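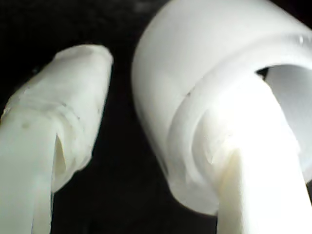 Last changed Sunday, 5:40 p.m. (BA)

Bench tidy, continued. Started with the stock list because it was raining and the list is indoors.

The Dronden list had 2,819 lines when I opened it this morning and has 2,548 now. Most of what went was duplicates. We had masking tape under M, under T, under "tape, masking", and once under "yellow (the good one)", which I kept as a note on the M line out of respect. Another 514 lines have no location at all. I haven't touched those. If you put something away between spring and now and remember where, please go in and fill in the column. "Bench" is not a location. We have five of them.

Tape, then. Tape is the worst of it. It gets bought by the box and lives everywhere except in the box. Found today, in no order:

Drawer under the Revmont shelves: three part rolls of cloth tape fused into one part roll of cloth tape. Tried warming them with the hair dryer. Got two apart and lost the third, and now the hair dryer smells.
Window sill: clear packing tape, gone brown down one side. Threw it out.
Top of the fridge: double-sided, unopened, with Mahlet's initials. Left where it was. Mahlet, is this a system?
Inside the kettle box: nothing, but the list said tape, so I looked.

The Clasolley order is due in November and I would like to not order any white tape. I think we own plenty. I think we own it in pieces the size of a bracelet, hung on things.

Rule I wrote on the whiteboard before lunch: one open roll of each kind per bench, flat in the divided tray, spares in the cupboard. Rule had been edited by the time I came back. It now says "each kind and color," in handwriting I recognize, and I will let it stand since I'd have lost the argument.

Second thing, wrapping. When you wrap something in white tape, please finish the lower edge. Cut it square, press it down with a thumbnail, go around once more if it lifts. Half the wrapped handles in the drawer have a loose skirt at the bottom that picks up lint, and by the third week it's a felt product. Fewer layers, pulled a bit tighter at the tip, also saves tape, if anyone wants to help with November.
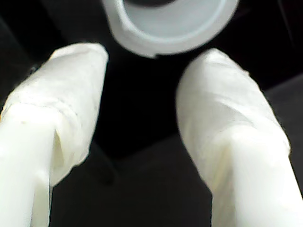 Leena Suominen: I don't agree about fewer layers. Two layers creases as badly as four, and you feel the edge of whatever's underneath. Wrap it thick and replace it when it gets dirty. Also the scissors at bench 2 chew instead of cutting, so the ragged edges are partly their fault. I put a sticky note on them in the summer. It fell off.

Fair on the scissors. Tested them on a strip of white and they folded it neatly in half. They're in the sharpening bag now and the ones from the mail corner have moved to bench 2 until further notice. On layers we'll have to disagree. I tried a screwdriver handle each way after lunch: two turns, then four. Four was softer. Two looked better and rolled off the table less. Leaving both in the drawer, marked, and people can vote by which one goes missing.

Afternoon: trays. Washed the divided ones in the Bogale kitchen sink (warm water, dish soap, old toothbrush for the corners). The corners held graphite, a good deal of sugar, and one M2 washer I had been blaming Celeste for. Sorry, Celeste.

Layout I'm proposing for each tray, to be shouted down at leisure:
small compartment, top: the open roll, flat
small compartment, bottom: blades, in their sleeve, never loose
long compartment: whatever you're working on today

Zewditu asked at the door whether food counts as whatever you're working on today. I said no. I was then asked what was in the tray.
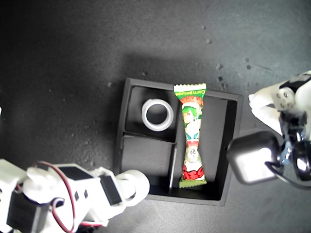

Bench tray, late afternoon: white tape, Corn potage.

So the long compartment is provisionally "work, or one snack, unopened." Crumbs in the tape are a real problem and I don't want them written up as my problem. Anything opened goes to the kitchen side of the door.

Still to do:
the 514
dividers for the shallow drawer, measure first this time
ask Mahlet about the fridge
new marker for the whiteboard, the blue one is now a suggestion of blue
peel the old labels off the Revmont shelves, bottom two rows, bring a cushion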